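Westisden District Party: Leadership Handover Checklist
Review copy, April, with reviewer comments

Reviewer: Kamran Mohmand, compliance secretary
Scope: change of district chair and deputy chair, including access, records, funds and nominations
Status codes: OK / OPEN / FAIL / N/A

The checklist applies from the time the outgoing chair submits a written resignation until the incoming chair has signed the receipt form. Items marked FAIL must be closed before the next selection meeting. OPEN items may be carried over once.

Section A. Authority

A1. Written resignation received and date-stamped. OK
A2. Acting chair named under rule 9 of the district rules. OK
Comment: The acting chair was named the same evening. The notice cites the old rule number in its heading and the correct one in the body. Reissue with a corrected heading. The appointment stands.
A3. Deputy chair post filled or formally declared vacant. FAIL
Comment: The post has been empty since the Rullham branch split. The minutes refer to it as "in abeyance," a term the rules do not use. Either declare the vacancy or appoint. Until then, no person can sign in the chair's absence.
A4. List of delegated powers reviewed and reissued. OPEN
Comment: The draft list still gives the outgoing chair authority over press statements. Strike that line.

Section B. Membership roll

B1. Roll frozen at the time of resignation. OK
B2. Frozen roll matches the voting roll. OPEN
Comment: The frozen roll shows 2788 members in good standing. The voting roll was pulled later and includes late renewals from Brekthorpe. Late renewals keep their membership but do not vote in this round. Pull the voting roll again using the freeze time as the cutoff.
B3. Duplicate entries removed. OK
B4. Transfers between branches held until after the vote. OK
Comment: Two requests from Rullham to Poulain were held correctly and the applicants were told in writing.

Section C. Access and security

C1. Office keys returned and logged. OPEN
Comment: The log has no signature for the side entrance key at the Poulain office. If the key is not returned before the selection meeting, change the lock and charge it to the premises line.
C2. Shared mailbox passwords changed. OK
C3. Outgoing chair removed from the membership database. FAIL
Comment: The account was switched to read-only. Read-only access still allows an export of the full roll. Disable the account.
C4. Social media accounts assigned to a current officer. OK
C5. Paper files boxed, labeled and sealed. OK
Comment: Labels give year and branch. Add the name of the person who sealed each box.
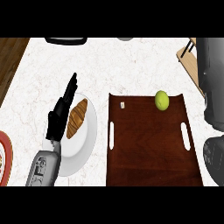 C6. Retention period marked on each box. OPEN
Comment: Candidate vetting files are marked for the same period as ordinary correspondence. They are on a separate schedule and must be stored apart. Move them before the boxes go to Brekthorpe.

Section D. Funds

D1. Bank signatories updated. OPEN
Comment: Forms submitted, confirmation not yet received. Payments need both remaining signatories until then. This also covers standing payments that come up for renewal.
D2. Closing balance agreed by outgoing and acting chair. OK
D3. Campaign account kept separate from the general account. OK
Comment: One hall rental at Rullham was paid from the wrong account and corrected within the month. The correction is documented. No further action.
D4. Outstanding pledges listed. OK

Section E. Nominations and selection

E1. Nomination notice sent to all branches at the same time. FAIL
Comment: Westisden and Poulain received the notice at 9 a.m. Rullham received it in the late afternoon. The rules require a single release time. Extend the nomination period by one full day for all branches and say so in a second notice.
E2. Minimum of five signatures checked for each nominee. OK
E3. Nominees' signatures compared with the frozen roll. OPEN
Comment: Depends on B2. Do not start until the corrected voting roll is available.
E4. Returning officer holds no other district office. OK
E5. Acting chair, if a nominee, does not preside over the selection meeting. OPEN
Comment: The acting chair has not stated whether she will stand. Name a presiding member now so that the meeting does not depend on her answer.
E6. Ballot papers kept for six months after the count. N/A at this stage

Section F. Sign-off

F1. Acting chair has read all comments. OPEN
F2. Branch secretaries have received a copy. OK
Comment: Brekthorpe asked for the comments on Section C to be withheld from general circulation. Granted for C1 and C3 only.

Items to close before the selection meeting: A3, C3, E1.
Items carried over: A4, B2, C1, C6, D1, E3, E5, F1.

Return the marked copy to K. Mohmand at the Westisden office. Changes made after sign-off go on a new sheet.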